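Search this site Enter keyword Go
March – Chepkoech Lema

4.2 Tidying small metal objects

The third chore in the Floneck set asks a two-arm station to clear candle holders from a table and stand them on a raised platform. It looks easy and scores poorly. Brass pieces are shiny, which hurts depth sensing, and the short holders tip over when a finger touches the rim. A tall candlestick must also stay upright while it is carried – a lean of 9 degrees was counted as a failure.

We ran 110 trials with the Lorka controller and the same number with Endanen. Both were trained on 2000 demonstrations. Lorka finished the full chore in two trials, and Endanen in none. Most errors came with holders lying on their sides (Figure 2).

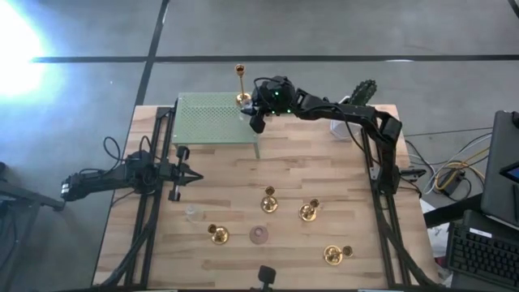
Figure 2. Candle holder chore. The right arm holds the tall candlestick beside the green platform; four short holders are on the tabletop.

A person does the same job in around a minute. We would not yet call this chore solved.

Last updated: March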